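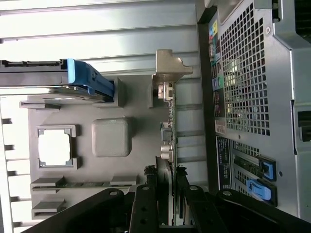 Re: [londar-parts] Order of work for the Dell workstations

Message 646 in this thread's archive folder
Wednesday, 7.40 pm

Replying to the list so everyone on the strip-down roster has the same instructions. The earlier message is quoted in pieces with my answers under each piece.

> I've started on the workstations that came from Ouazzani and I'm not sure how
> far down you want them taken. The old sheet on the bench says "boards and
> drives only" but that was written for the small office desktops. These are a
> fair bit heavier and there's a lot more inside them.

Ignore the old sheet for these. It was written before Raravex changed what they will take. They now pay separate rates for bare cases, boards and plastics, and a case with grey shrouding still clipped in goes down as mixed scrap. Our last load to them was 1,704 kg and a good part of it was downgraded for that reason.

For the workstations, the order is:

Lay the case on its side, open side up, and keep the side panel with it. Blow out the rear grille before you start if it's choked, and do that outside.

Hard drives first. They sit in carriers, and the ones with the blue plastic handles come out by the handle. Write the case number on the drive itself in marker, then separate it from the carrier. Drives go in the locked cabinet. Carriers go back on the shelf with the matching cases, as we do sell those.

Expansion cards next. Undo whatever is holding the bracket at the rear wall, then pull the card straight up out of its slot. Don't rock it end to end. A few of the slots have a small latch at one end that has to be pressed before the card will move, and forcing it breaks the latch. Put each card in its own antistatic bag. Leave the metal bracket on the card, including the ones where it looks bent.

Then the shrouds and ducting. Those are clipped, and the clips get brittle with age, so go gently if the case is a candidate for resale. If it's going to scrap it doesn't matter.

Memory comes out before the board is unscrewed. Open the latches at both ends of the slot and lift the stick evenly. Sort by the label and not by the colour of the stick.

> I also wasn't sure about the crossbar. I took one out and then couldn't see
> how the next piece was meant to come out without it, so I put it back.

Take the crossbar out and leave it out. It only has to go back in if we are selling the case complete. Tape the screws to it. We have a jar of loose screws from Prodska machines that fit nothing we own, and I would like to not start a second one.

> The other thing was the processors. On the first one I did, the cooler came
> up with the processor stuck to the bottom of it.

It happens with old thermal paste. Before you lift the cooler, undo all the screws a little at a time in a cross pattern, then twist it slightly each way until it lets go. If the machine still powers up, running it for ten minutes first softens the paste. Unplug it again before you do anything else. If a processor does come up with the cooler, put the whole thing down on the foam, processor facing up, and leave it for me. The processor can be cleaned up and sold as long as it hasn't been levered off with a screwdriver.

The socket is the part that gets ruined. The contacts in it are very fine and one bent pin is enough to make the board worthless except as scrap. Once the processor is out:

- don't touch the inside of the socket, and don't wipe it or use the air can on it
- put a plastic cap over it straight away (there are caps in the drawer marked Sockets)
- if we've run out of caps, close the retention bracket and lay a piece of clean card over the top with tape at the edges

A working board with a good socket brings us $124 from the usual buyer. The same board with bent pins goes by weight. 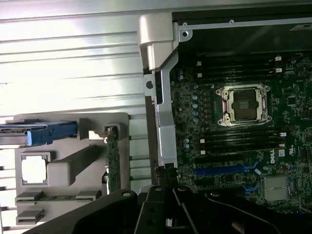
> Do you want the small heatsinks taken off the boards too, or only the
> processor cooler?

Leave the small ones on. The buyer expects the chipset heatsink to be there, and it's easy to crack the chip underneath when you pull at it. If a board has already failed testing and is going to Raravex, the heatsink still stays, as they take boards whole at the same rate.

> And what about the wires running to the edge of the board? Some of the
> connectors are very tight.

Pull on the connector and not on the wires. If there is a tab, press it in with a fingernail or the plastic spudger. Leave the loom attached to the case where you can. If it has to come off, coil it and put it in the same bag as the front panel parts -- not in the general cable bin, where it will never be found again.

> Last one. How many should I expect to get through in a session? I only managed
> two and felt slow.

Two is fine. The heavy ones take a good while until you know where the clips are. There are 20 left in the shed, on the left-hand side as you go in, and they don't have to be finished until the October pickup.

A few other things while I'm writing:

The bench light nearest the door has been fixed. Please turn it off at the wall when you leave.

Coin batteries come out of any board going to scrap. Tape over both faces and put them in the glass jar. For boards being sold, leave the battery in.

If the asset sticker is still on a case, photograph it before you peel it. Ouazzani want the numbers back in a spreadsheet and I've been caught out once already.

We are short of medium antistatic bags. If anyone has a stack at home from old upgrades, bring them along on Wednesday. Reused ones are fine if they aren't torn.

--
londar-parts mailing list
Replies go to the whole list. To leave, send a blank message with "unsubscribe" in the subject line.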